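Simulated block sorting: wrist view policy scores worse when I change the table texture. Is this a result or a bug?

Asked by Fustley, 14 November 2020
Tags: simulation, imitation learning, domain randomisation, manipulation

I am trying to reproduce a small result from a workshop paper for my master's project. The claim is that a policy trained on a wrist camera plus one fixed camera copes with a new table surface better than a policy trained on the fixed camera alone. The task is sorting blocks by length on a table in a simulated kitchen. I use the Kurkance scene pack and write the demonstrations with a scripted planner.

My wrist camera looks along the fingers, so a good part of every picture is the gripper itself. 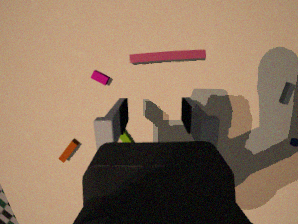
Wrist view, fingers open. The pink bar is straight ahead.

I trained two policies on the same demonstrations. With the plain table they are nearly level. When I swap in the held-out surfaces, the fixed-only policy loses 4 points and the two-camera policy loses 14, so I have the opposite of the paper. I expected the wrist view to be the safer one because the blocks are large in it and there is less background.

Things I have checked:
The joint readings are normalised the same way in both runs.
The block poses in the test set are identical for both policies.
Seed is 42 in both. I know that is one seed.
Image size is the same for both cameras.

For the fixed view I am using the default position from the scene pack, across the table with the window on the right. This is the kind of frame the fixed-only policy gets.
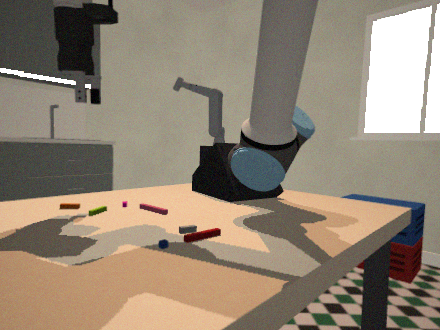

Negin Taheri replied:
One seed tells you very little. A gap of 10 points between two policies can come from the seed alone on a task this size, especially if your success test is strict about where a block ends up. Run more seeds before you look for a cause. Also, say how many test episodes you have. It isn't in your question and I can't judge the numbers without it.

Then look at the random cropping. If you crop both cameras by the same amount you will lose the ends of the fingers in some of the wrist images, and the policy learns to rely on whatever is left, which is mostly table. I had this in a drawer task and turning off the crop for the wrist camera fixed most of it.

Comment from Fustley:
Thanks. The crop is on for both. I will turn it off for the wrist and start more seeds tonight. The success test is strict, yes.

Jafarzadeh replied:
I'd check the shadows too. In most of these scene packs the light is fixed, so the arm's shadow falls in much the same way for a given pose. A policy can use that as a cue to where the arm is. If your held-out surfaces are darker or have patches, the cue goes. I don't know which camera would suffer more, you would have to test it.

What I did was render the same states again from the fixed camera with everything else left alone, and look at the shadow on the wood next to the blocks. Mine was the same pack as yours.

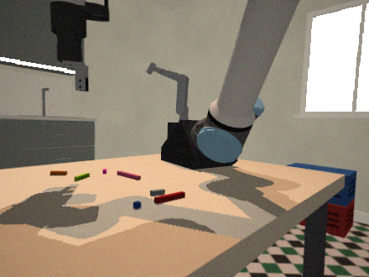 Fixed camera. The arm's shadow runs under the navy cube and the red bar.

Then render a set with shadows switched off and evaluate both policies on it without retraining. If the two-camera one drops by a lot on the plain table, you have found at least part of it. If neither moves, forget about shadows and go with the crop.

2 comments

Fustley: Is there a switch for shadows or do I have to edit the light?

Jafarzadeh: Edit the light. It is in the scene file, not the render settings.

Nudus replied:
had same problem, updated the renderer and it went away. didn't look into why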